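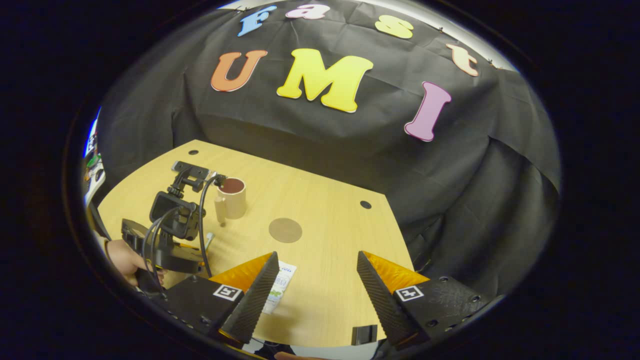
Figure 2. A cream-colored mug and a round brown coaster on one of the wooden tables, with a small packet lying near them.

4.2 Where the mug ends up

I went into this part of the study sure that coasters were a solved problem. You own a coaster, you put the mug on it, done. Then I started reading through the table diaries from the Drelluva house and had to let go of that idea pretty fast. People wrote in 3317 entries for us, and in 978 of them there was a coaster on the table with a mug standing somewhere else. Figure 2 shows the kind of layout I mean – the coaster sits by itself toward the middle, and the mug is up and to the left of it.

My first guess was reach. Ifigeneia Tsakiris, who coded the entries with me, thought it had more to do with small stuff like packets, pens and mail, which tends to claim the front of a table (she has a whole drawer of sugar packets at home, so I trust her on this!). We ended up keeping two codes, "near" and "parked", and we argued over the line between them for most of December. Near means a hand could go from coaster to mug without the elbow moving. Parked is everything farther out than that.

I should say that the holes in the tabletop gave us trouble too. A few people treated them as landmarks and wrote things like "mug by the back hole", and the Piras coding sheet had no box for that, so we added one by hand. Those entries are kept separate in the next section, where I get into shared tables and whose coaster is whose.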